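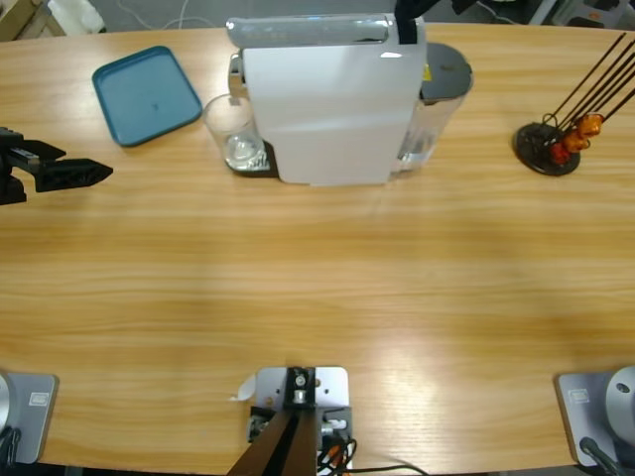 Coffee corner, with the cup under the spout and the tray to the left of the machine.

By Abilio Zabala
7/31/24

Tips for anyone putting a pair of robot arms on a table at home

I have wanted a coffee made for me without having to be pleasant to anyone since I was old enough to drink it. The table in our shared workshop is my best attempt to date. It has two arms, a capsule machine and a good deal of cable, and what follows is what I wish I'd had pinned to the wall in May, when I started and still thought it would take a fortnight.

Start with the table. Any table will do until the arms move quickly, and then you find out what sort of table you own. Mine is a heavy one, and I still went round and tightened every bolt underneath before anything went on top. Do this lying on your back with a torch and a cushion. Do it again a week later.

Fix things to the edge where you can. The middle is the useful bit and you will want all of it. I have a metal bracket bolted to the near edge, and the mounting plates for the arms are kept to the near corners as well, so the stretch between them and the coffee machine stays clear. Resist the urge to put your mug there. Everyone puts their mug there.

Label both plates before you plug anything in. Left and right sound impossible to muddle until you are standing on the far side of the table holding two identical plugs. I sent the left arm's instructions to the right arm for an entire evening and blamed the software, which took it very well.

Leave slack in the cables, then leave some more. Move each arm by hand, with the power off, to the furthest place it can reach and tie the cable with the arm out there. If you tie it with the arm tucked in, it will look beautifully neat and come out of its socket the first time you ask for a spoon.

Mark where the machine goes. A capsule machine is light, and a gripper leaning on it will push it along the table like a cat with an ornament. I used masking tape for the corners, then four dabs of the sticky putty sold for posters. The putty is better. Vosiline make a non-slip mat that the chap at the next bench swears by, though his project is a clock and doesn't get pushed much.

Practise with an empty cup. Then practise with cold water. I'd say 12 clean goes in a row before anything hot comes near it, and if number 11 goes wrong you start again from one, however you feel about it. Keep the glass for when you are confident and use something plastic until then. My plastic beaker has been dropped so often it no longer stands up straight.

Teach the capsules last. Picking up a cup is fairly forgiving. A capsule is small, shiny and round at the places where you'd like it to be flat, and getting one off a holder without bringing down its neighbours took me longer than all the rest together. Slow the arm right down for the last 3 centimetres. A tray with a raised rim is worth having too – a capsule that gets away tends to go under the fridge, where I believe there is now quite a collection.

Fill the water tank yourself. I know this feels like cheating. I tried the other way, and I'd like to thank the Cadwaladr family in the unit below for being so decent about their ceiling.

Put the off switch where your hand goes by itself. Mine used to be on the wall, a brisk walk away, which is a long way when a gripper has hold of your sleeve. It now sits by my knee.

Write down what you change. One line will do, in a notebook, with a pencil on a string. My arm programme is saved as version 3466 and I couldn't tell you what was wrong with most of the others, only that I was cross.

Wipe the drip tray before you go home. The arms don't do that yet.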